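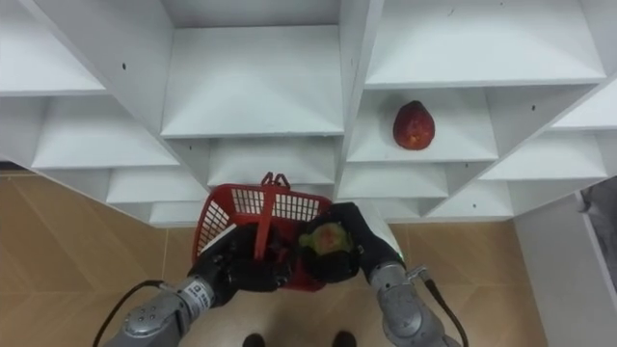
**Encombe, May**

# How to Set Up a Borrowing Shelf for Household Items

A borrowing shelf lets people in one building or on one street share things they need a few times a year, such as cake pans, picnic blankets, extension cords and board games. The steps below cover choosing what to lend, keeping track of it, and getting it back. They assume a free indoor space and one person willing to look after the records.

## 1. Decide what you will lend

Ask people what they have borrowed or wished they could borrow in the past year. Write down the answers before you accept any donations. If you take donations first, you will get bread machines.

Good items to start with:

- baking pans and cookie cutters
- card games and board games
- measuring tapes, levels and hand tools
- folding picnic blankets
- luggage scales and travel adapters

Leave out car seats, bike helmets, ladders and anything with a gas canister. You can't check their history, and the insurance questions take more time than the items are worth. Medicines and opened food stay out too.

## 2. Give every item a number

Use a letter for the category and a number for the item: K for kitchen, T for tools, G for games. Our first muffin pan is K-1. When an item is retired, retire its number too. Reusing numbers made a mess of our records the first winter.

Write the number on the item itself in paint marker, somewhere it won't rub off. For cloth, sew in a short piece of cotton tape and write on that before you sew. Sets need the number on each piece. A cookie cutter set with one label on the tin comes back as a tin.

## 3. Make the cards

Index cards still work better for us than a spreadsheet because borrowers fill them in on the spot. A pack of 500 will last a long time. Each card needs:

| Line | What to write |
|---|---|
| Top left | Item number |
| Top right | Item name |
| Second line | Parts included |
| Below | Borrower, date out, date in |

Keep the cards in a box in number order. When something goes out, its card moves to a second box, filed by the date it is due. That second box is the only one you need to look at each week.

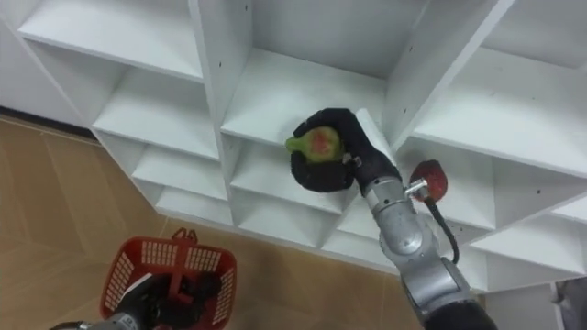

If you do want a digital copy, type up the cards once a month and leave it at that. Vittoria Valentini kept ours in a shared sheet for a while and found that the two versions stopped matching within days. The cards are now the record, and the sheet is for people who want to look something up from home.

## 4. Set the loan rules

Keep them short enough to fit on one page taped near the shelf. Ours read:

1. Loans are for 2 weeks. You may renew once.
2. Borrow up to 6 items at a time.
3. Return things clean, with all their parts.
4. If something breaks, bring back the pieces and tell us.

We don't charge fines. For a late item, send one message on the due date and another a week later. After that, knock on the door. For expensive items, take a refundable deposit in cash and clip it in an envelope to the card.

## 5. Arrange the shelf

Group items by category and put heavy ones low. Label the edge of each shelf with the range of numbers it holds, K-1 to K-20 for instance. Leave spare room in each group so you don't have to relabel every time something is added.

Tall units should be fixed to the wall with a bracket suited to the wall type. Drywall needs an anchor or a screw into a stud. Check the shelf load listed by the maker before you put cast iron on it.

Small baskets are handy for returns. Put incoming things in one, check them against the card, and shelve them once the card is signed.
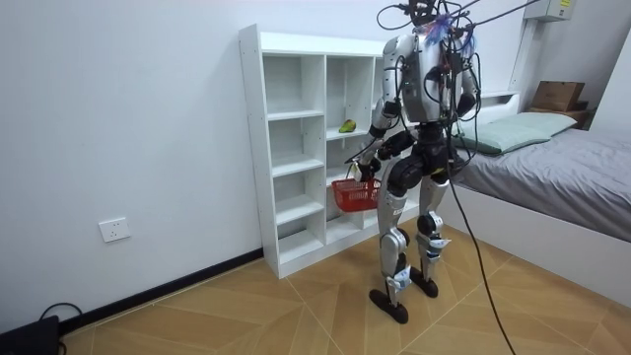 *White cubby shelf with a small red basket at the lower compartments.*

## 6. Check the stock twice a year

Close for an afternoon and take everything down by category. Match each item to its card. Count the game pieces, test cords and anything electrical, and wash blankets that have been out a lot. Ilgın Başaran does the games and writes missing pieces on the lid in pencil, so the next borrower isn't blamed for them.

Anything that hasn't been borrowed in a year goes back to the person who gave it, if they want it. Otherwise, donate it. Pull its card, write "retired" across the top, and file it at the back of the box.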